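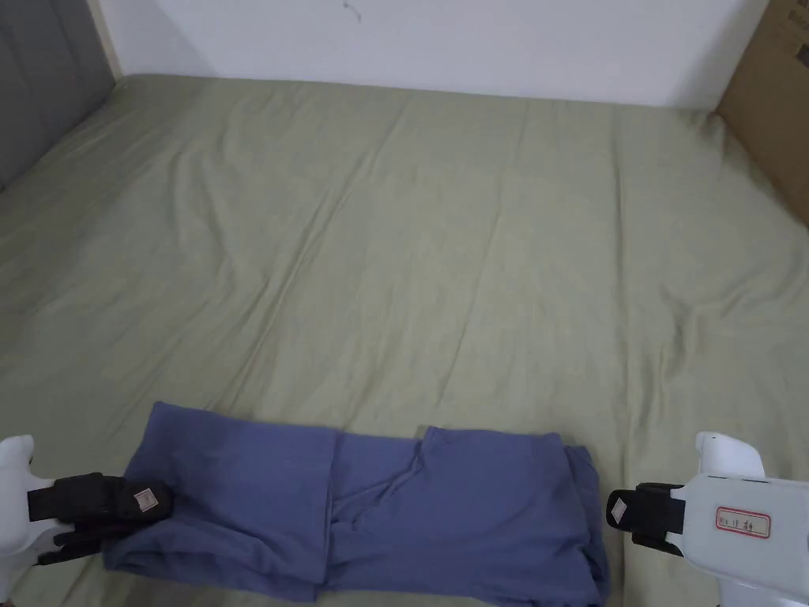
Courses > Robot Manipulation > Unit 6 > Comparing grippers on cloth

Syllabus Notes Labs Past projects Office hours

Unit 6 notes: What a folding trial can and can't tell you

Read these before the lab. You will be comparing two sets of hand-held parallel grippers, the Momudent pair and the Terport pair, on the same garments. The lab sheet has the wiring and charging steps. These notes are about how to avoid fooling yourself.

1. The claim

Both suppliers say their gripper "handles fabric." Ask what that means before you write it in a report. Cloth is soft, it weighs very little, and almost any pair of jaws with some rubber on them will pick up a pair of pants if the person holding the gripper is patient. A gripper that a person can make work is a much weaker result than a gripper that an arm can make work from recorded motion. The sales sheets tend to slide from the first to the second in one sentence.

2. What a hand-held gripper measures

With a hand-held pair you are recording a human's wrist, elbow and judgment along with the jaw opening. When the cloth slips, you correct before you notice you've done it. That correction goes into the recording as a small wiggle, and later someone will call it noise and filter it out.

So keep these apart in your notebook:

Grasp: did both jaws close on fabric, and on how many layers?
Hold: did the fabric stay put through the lift?
Place: did the folded edge land where you meant it to?
Rescue: did you regrasp, shake, pat or drag?

Last year's groups mostly reported one number, "success," and mixed all four. One group had 642 trials and could not say how many included a rescue. That is a lot of folding for very little information.

3. The surface matters more than you expect

A garment on a sheet over a bed is a different problem from a garment on a hard table. The jaw can push down into a mattress and scoop under the edge. On a table the same motion jams the pad against the top and the fabric skids away. If Momudent is tried on a bed and Terport on a table, you have compared furniture.

The sheet also moves. It is cloth too, and a jaw that closes on a thin garment may take a pinch of sheet along with it. Look for this in your recordings. It often passes for a firm grip until the lift. Smooth the sheet between trials or write down that you didn't. Either is fine, but pick one and stick with it for both pairs.

Color is worth a thought as well. A blue garment on a pale green sheet is an easy job for a camera looking down from the head. Try a garment close to the sheet's own color before you say anything good about the vision side.

4. Layers

Folding in half is the easy fold. The second fold is where pads start to differ, as the jaw now has to take two or more layers and keep them together. Long garments also bunch at the ends, and a bunched end is thick in one spot and thin in the next. Wide pads usually do better on the bunch and worse on the flat edge. I say "usually" on the strength of one set of lab results, so treat it as a guess to test.

5. How many trials

Do 50 per gripper pair, in blocks, switching pairs between blocks. If you run all of one and then all of the other, the second pair gets the benefit of your practice. Expect your first 13 or so folds to be bad whatever you are holding. Keep them in the file and report them separately.

Label each gripper left or right and leave the label on. A swapped pair is very hard to find afterward, and the two sides do not wear evenly.

6. About the Dremden set

You will be pointed to the Dremden recordings, 3,000 folds with hand-held grippers, as proof that this approach scales. Use them, but read the notes file first. The failed grasps were removed before release, which leaves you no way to work out a failure rate. Most of the garments are pants and towels. Nothing in the set has buttons.

The Phùng controller we use in the arm lab can replay these motions. Replay is done with no feedback from the cloth, so a clean run tells you the garment started in nearly the right place. Move it by a hand's width and run it again before you get excited.

7. What to hand in

Two pages, plus the raw log. Include one table with the four measures from section 2 for each pair, and one paragraph on a result that surprised you or went against what you hoped. "Both grippers performed well" will be sent back.

If the two pairs come out the same, say so and say how large a difference your trial could have picked up. That second part was missing from nearly every report in August.

Arms and mounts are covered in Unit 7. Bring your log with you, we'll be using it.

4 comments 2 shares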